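Can a robot put the snacks away yet?
November 11, 2024
Print | E-mail

Danish Bukhari gets asked one thing at every family dinner: when will a robot tidy my kitchen? "Soon-ish," he laughs. "But come look at the snack basket first!"

He runs the chore bench at Navumow, where two arms share one rail and a wooden table. The chore is dull, and he loves it - bars and pouches go in the basket.

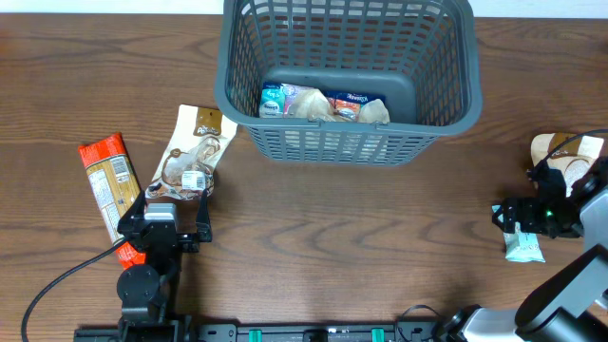 Why snacks are hard

"A box is easy," he says. "A pouch folds, it slides, it crinkles. My daughter could do this at three and I'm still amazed by her." His best run in May was 21 good grabs out of 50, and he was thrilled (he bought cake).

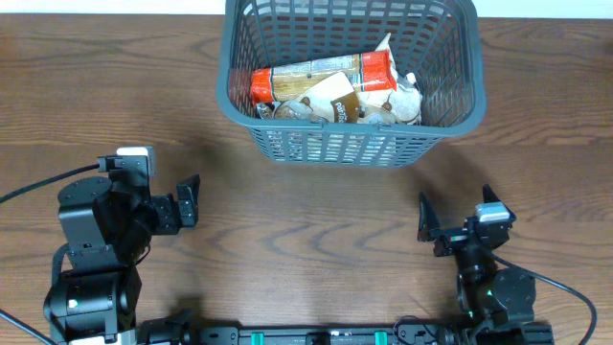 What about the shop floor?

Bukhari thinks stores may get there before homes do. "Same shelf, same bins, good light - that helps so much." Homes are messier, and he won't guess at a year. "Laundry? Ask me again later. But picking up a wrapper without crushing it, wow, that's close."
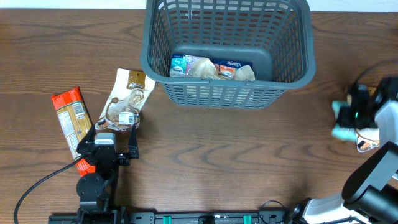
Two arms, one basket and a few snacks at the Navumow bench.

He wants to try soup cans next.

Print | E-mail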